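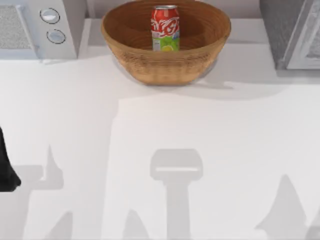

Chapter 5
What a Share Is Worth

Most of us meet the stock market through a price on a screen, and it is easy to spend years watching that number go up and down without asking what it stands for. In this chapter we are going to slow down a little and ask. Suppose a kitchenware maker called Havumine earned $3,000 for its owners last year — a very small company, I admit, but the arithmetic is kinder that way — and suppose it has 1,248 shares. Divide the one by the other and each share has earned $2.40, give or take a fraction of a cent. We call this earnings per share, and you will be seeing a great deal of it in the pages ahead. 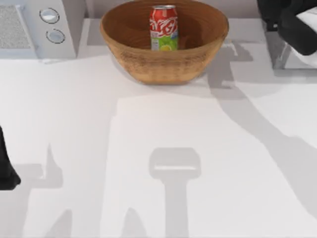

Pongsak Hemmin would rather we began with cash, and he wrote in the margin of an early draft that "a company can report a lovely profit and still be short of money to pay its suppliers." I have kept his note beside me while writing, and we come back to it in the section on Boonyarit, a grocer whose customers were slow to pay.

Before you read on, take out a pencil and work the Havumine figures again, this time with earnings of $3,201. Keep your answer handy — we will need it when we turn to dividends.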